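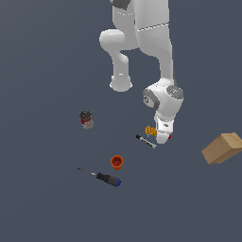
Dolo, July 2022

# Nokar tabletop sim kit – worth paying for?

**odair_batista**

I've had the Nokar trial on my machine since June and the license runs out soon, so I have to decide. It's $114 for a year. You get the arm model, a pack of household objects and a grasp planner you can swap for your own. My test layout is up top: can, orange cup, a couple of tools, a box off to the right.

What I like – setup was painless and it runs fine on my old laptop. What I don't like is the thin tool. I ran 100 tries on it with the stock planner and got 27 clean pickups. The cup got 83. Is that the planner or me?

**hernik_fan**

Bit of both, I bet. The stock planner goes for the middle of the object from straight above, and with something that skinny lying at an angle you need the wrist lined up with it first. There's a yaw setting under Approach. Turn it on and run it again!

Also, you've got that knobby yellow thing right by the fingers. Move it and see what you get.

**jeferson_c**

I'd skip Nokar and get the Hernik pack. Cheaper, and the contact model is better (I used both for my class project). Nokar objects look nice but they slide like soap.

**hernik_fan**

Funny, given my name, but I disagree. Hernik is fine for boxes. For anything with a handle I had fingers going right through the mesh, and support took forever to write back.

**jeferson_c**

Never saw that. Which version? The new one fixed a bunch of collision stuff.

**odair_batista**

OK, yaw is on and the yellow one is gone. Way better just from watching it, but I haven't done a full run yet. Jeferson, can you send me your friction values? I'd like to try them in Nokar before I go buy something else.

**jeferson_c**

Sure, sending tonight. They're tuned for Domański's gripper though, so expect to fiddle with them.

**odair_batista**

Thanks! I'll post the new numbers in this thread.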